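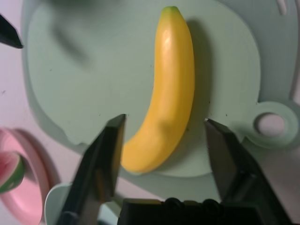
Dataset documentation / Visitor attractions

Brillau Opening Hours, Claimed and Otherwise

A table of small visitor attractions in the Brillau valley, with the opening hours each one publishes and the opening hours a person standing at the door would find. The gap between those two columns is the reason the dataset exists. If you want ticket sales, visitor spending or anything a minister might quote, you want a different download.

Maintained by Caroline Mwakalinga and Consolacion Umali. The first version was a spreadsheet kept in a car.

What's in it

The main file, attractions.csv, has 200 rows, one per attraction. Farm parks, mill museums, gardens open to the public, a clock collection, two steam railways and the Dasar boathouse, which rents pedal boats when it feels like it. Chain hotels, restaurants and the big water park at Dalari are left out. The water park opens when it says it will, and we had nothing to add.

The visit log, visits.csv, holds one row per trip to a door. A trip means somebody went, tried the handle or the ticket window, and wrote down what happened before getting back in the car.

Columns in attractions.csv

site_id: short text code. Codes are never reused, even after a site closes for good.
name: as painted on the sign. Where the sign and the website disagree, the sign wins.
kind: farm, garden, museum, railway, water, other. "Other" is doing more work than we'd like.
hours_web: hours from the site's own page, copied as written. This includes "most afternoons" and "ring the bell."
hours_sign: hours from the board at the entrance. Blank if there was no board, or if the ivy had it.
season_start, season_end: month only.
price_adult: the full adult price, no discounts. Zero means free. Blank means we forgot to ask.
notes: free text. Please read it before you average anything.

Columns in visits.csv

site_id: matches the main file.
weekday, hour: local time, hour rounded down.
state: open, closed, partly. "Partly" covers a garden with the gate open and the tea room shut, a distinction visitors feel strongly about.
queue: none, short, long. Judged by eye. Caroline is more patient than Consolacion, so "short" has two meanings. The observer column lets you tell them apart.
observer: CM or CU. 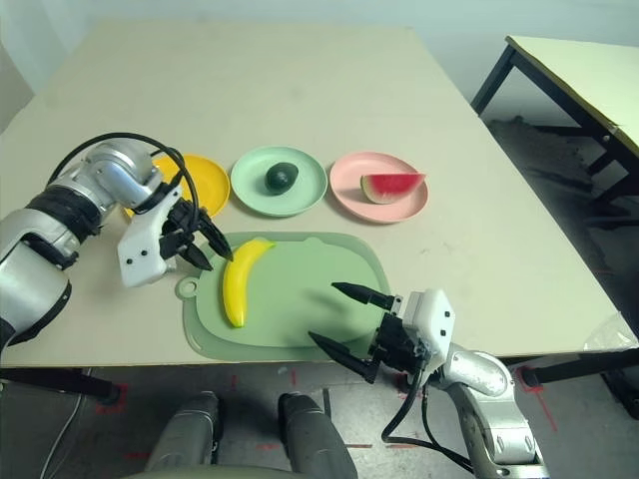

Can I use this to estimate how many people visit each attraction?
It won't work for that. The files record whether a place was open and how the line looked, and neither one converts into a head count.

How the visits were made

Each site was visited at least twice during the season, which in the valley runs from May until the first week the café owners get tired. One visit fell inside the published hours and well clear of closing time. The other was timed for the last published half hour, when most of the interesting disagreements occur. Saturday is overrepresented, on account of both maintainers having jobs.

We didn't announce ourselves or ask for free entry. At the Georgiou rose garden we were recognized on the second visit and given a plate of cookies, and the state for that row was still entered as "closed," with regret.

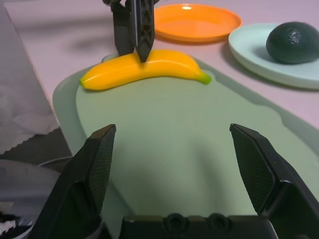 Open gripper, pale green surface in the gap.

Known problems

The hours_web column is a snapshot. Several sites changed their pages after we emailed them, and a few changed their pages to something equally wrong. We have kept the original text.

Two farm parks share a parking lot and a ticket booth, and the booth follows its own schedule. They have separate site_id values, so if you are working on the farm rows, check the notes column and consider merging them.

Bank holidays are not flagged. We tried. The valley observes some local ones that seem to be decided by whoever has the keys.

Prices at the steam railways include the ride. Prices at the mill museums do not include the grinding demonstration, because it hasn't run since the belt broke, although five of the signs we photographed for the notes still advertise it – one of them in fresh paint.

Rain is not recorded anywhere. This was a mistake. A closed garden in a downpour and a closed garden in sunshine look identical in the file, and we can't go back and fix it.
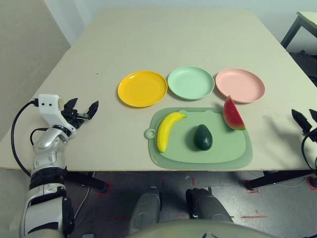

We would also go easy on the queue column in general. It was added seven weeks into the season, so early rows are blank, and blank does not mean "none." People who have used the file have plotted it that way already.

Changes since the last release

Corrected the season_end values for the Dasar boathouse.
Removed a garden that turned out to be a private house with a very nice garden. Apologies have been made.
Split "closed" and "partly," which used to be one value.

License and corrections

Free to use for any purpose if you credit Brillau Opening Hours and link back. Corrections are welcome from anyone, owners included. Send the site_id, the column, and what you think it should say, plus the day and hour you were there. Corrections that consist only of "we are always open" will be checked in person, probably near closing time.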